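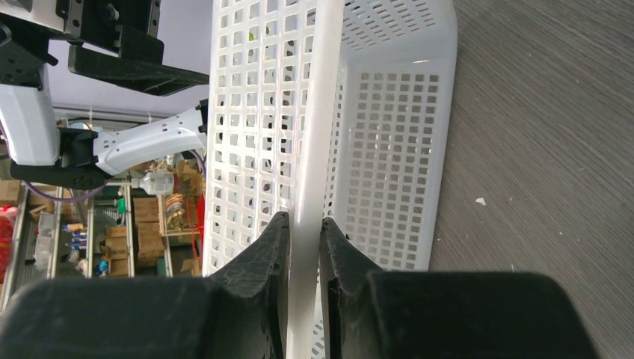 I've been selling the Wullix ash gauge out of my garage in Osov since April, and I still get a little giddy when one goes out the door. It's a collector for people who live downwind of a volcano and want to know how much ash really landed on their place (your roof is a terrible guide, trust me!).

The pan sits on a short post and funnels everything into a sealed jar, so a gusty night doesn't carry off half your sample. You pull the jar, dry it, weigh it and write the number down. My friend Maj-Britt Rustad keeps three of them going up the Laryea road and swaps her jars every Friday before breakfast.

## What you get

- Collector pan with wind lip
- Post and ground spike
- 5 jars with screw lids
- Waterproof log cards, pack of 30
- Fine brush for the stubborn stuff

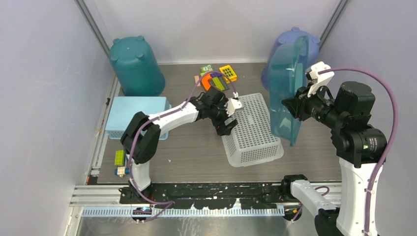 ## Setting it up

Pick open ground, away from trees and eaves. Push the spike in, level the pan, screw on a jar. I'd keep it off gravel, as grit bounces in when it rains hard and then your numbers are junk. Wear a mask when you empty it, and please don't blow on the ash, I've done that and regretted it for a whole afternoon.

## Price and orders

One gauge is $116, shipping included. Spare jars and cards are sold separately, so just add a note to your order. Jaanus Lepik does the packing and he's quick! 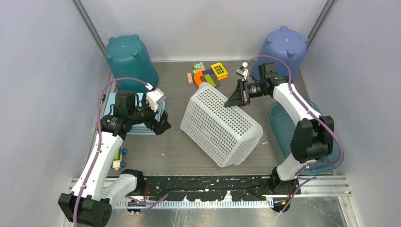

*Two arms at work over a small group of objects*

Got a question about siting? Write to me before you dig.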